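Introduction to Automation, Unit 6
Handout: notes after the demonstration at Drondlow

These notes are for all students of the unit, also for those who could not come with us to the open day in April. Please read them before the exercise session. The questions on the last sheet assume that you know them.

1. Where we were

Drondlow keeps its demonstration hall in Fleltstead, on the ground floor of the old Pollow building. Our group had 40 places. The afternoon was led by Desmond Nguyen-Tran, and the talk on gripping was given by Zihan Qian. I thank them both for their patience with our many questions.

2. The task

The demonstration was on handling a plastic component with metal parts set into it, while a thin cable lies across the work. A rigid part has one shape, and the robot can be given this shape in advance. A cable has no fixed shape. If it is touched, it takes another curve, and the plan made a moment ago is no longer correct. For this reason the wrist camera is used during the whole approach and not only at the beginning.
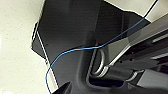
Fig. 1. View from the wrist camera: blue cable over the bent metal rod, gripper finger at the bottom.

Please note how close the finger is to the cable. Mr Qian explained that at such a distance the camera sees only a small region, and the program must decide from edges and bright lines what is rod, what is rail and what is housing. Polished metal is difficult for it. The highlight moves when the camera moves, and a simple edge detector will follow the highlight and lose the rod.

3. Choosing the approach

In the second part of the talk we discussed from which side the gripper should come. Three things were compared: the free space beside the part, the angle of the fingers, and the risk of catching the cable. 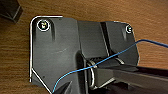 A shallow angle gives a better view into the recess but needs more free space at the side. A steep angle needs less space, but then the fingers hide the place which we want to see. At Drondlow they record each trial and compare the angles afterwards. Their present set, which they call Thibodeaux, has 728 trials, and in 106 of them the operator stopped the arm by hand. We were not given the reasons for each stop.

4. For the exercise session

Draw the approach you would choose, from the side and from above. Mark where the cable may be touched. Write one page on what the controller should do when the cable has moved since the last picture was taken. Bring both on paper, please.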